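6 min read

4. Hands-on evaluation of the Imomeck two-arm kit

4.1 Setup

We bought the kit through Zadilero as a regular customer, no discount, no loaned parts. Base package is two arms, two parallel grippers, a head camera and the Grandeo control software on a one year license. Assembly took most of an afternoon. The printed guide skips the step where the wrist cables get routed, so we did it twice. Support answered by email the next morning, helpful but short.

Workspace was two tables pushed together against a plain wall, a pump jug of dish soap in the middle and a lavender bowl on the right arm's side. Household items sit toward the far side — pinwheel toy, hacksaw, a long brush — and stay there as clutter for the vision module. Not targets in this task.
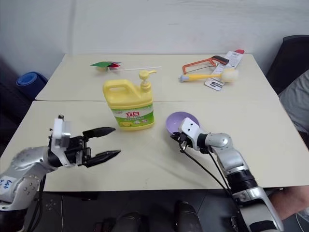
Calibration runs from a single menu and has to be redone whenever the head camera is bumped. We did it at the start of each session. The Bassey grasp planner (sold seperately) was installed with factory settings, and we changed nothing except the speed limit, which we lowered for both arms. All trials used the same limit.

4.2 Bowl handling task

Task is simple on paper. Right gripper takes the bowl by the rim, brings it upright next to the jug, holds it there. Left gripper waits open until it's called. Rim grasps are hard for a two-finger gripper — thin wall, curved, and one finger has to go inside where the camera may not see it well.

We logged 136 trials over the test period. A trial ended when the operator marked it done or hit stop. Each could last up to 20 seconds, after that the software times out on its own and both arms go back to rest. Timeouts were kept in the log as failures. Trials with a camera fault were thrown out and rerun.

Fig. 4. Bowl handling with both arms at the table, right gripper at the bowl.

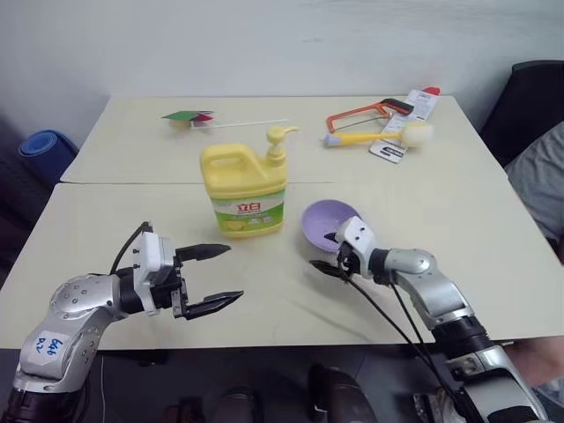 Most of the failures we recorded were approach errors, not grip errors. Planner picks a fair point on the rim, then comes in a little too flat and pushes the bowl. Once the fingers are on either side of the rim the hold is usually fine. A steeper approach angle can be set by hand in the Bassey panel but the setting is lost on restart, wich cost us time more than once. Reported to the vendor, no fix yet.

4.3 Cost and value

The planner add-on is 799 dollars and the extended support plan is 229 per year. We would pay for the first and skip the second. Without the planner every grasp pose has to be taught by hand, and small labs wont have the hours. The support plan mainly buys faster replies, and the free tier was quick enough for us.

Open issues: cable slack at the wrist, lost settings, no export of the raw trial log. Last one matters for anyone hoping to compare kits. We copied ours out screen by screen. Section 5 covers two-arm handoffs with the same hardware.

Contact the authors | Copyright and reuse | Back to top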